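**Grounds notes: the robot has the avenue now**

Regular readers will remember the April item in which I promised that the path-inspection robot would save the grounds crew "a great deal of walking." Vangelis Deligiannis has asked me to print a correction. He has walked every yard of it, mostly backward, in front of the thing, saying encouraging words in Greek.

For anyone who missed it, the Celis is a wheeled machine the size of a tea cart. It trundles the wooded lanes at Bremham, looks at the surface, and sends back a list of what it thinks needs sweeping, patching or pruning. The crew used to do this with a clipboard and a good memory. Now they do it with a tablet and a certain amount of arguing.

The trouble is sunshine. The Celis was set up on the open lot by the Zervas building, where a pale blotch on the ground is generally something you'd want to know about. Under trees on a bright day, it's generally the sun.

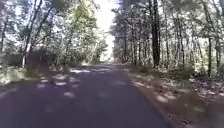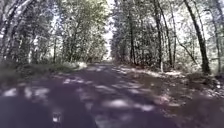
Its first full report on the avenue listed 300 items for attention. Vangelis went out with the tablet and a rake and found 33 he would call real, most of them twigs. The rest had moved by lunchtime, as the sun does. He typed "light" into the comment box so many times that the tablet began to suggest it as his name.

Sorkutlow, who supply the software, say the machine needs 1,000 corrected items before it gets the hang of shade. So the job has changed, though the walking hasn't. The crew are now teachers, with a pupil who never complains and never looks up. Two of them have been through the half-day training and the other shifts will follow in the fall.

The hours are the same and so is the pay, which I was asked to state plainly. Clipboards may be kept until further notice. If you meet the Celis on the lane, please step onto the verge and let it by. It will stop for you, but then somebody has to walk out and press the green button, and you can guess who.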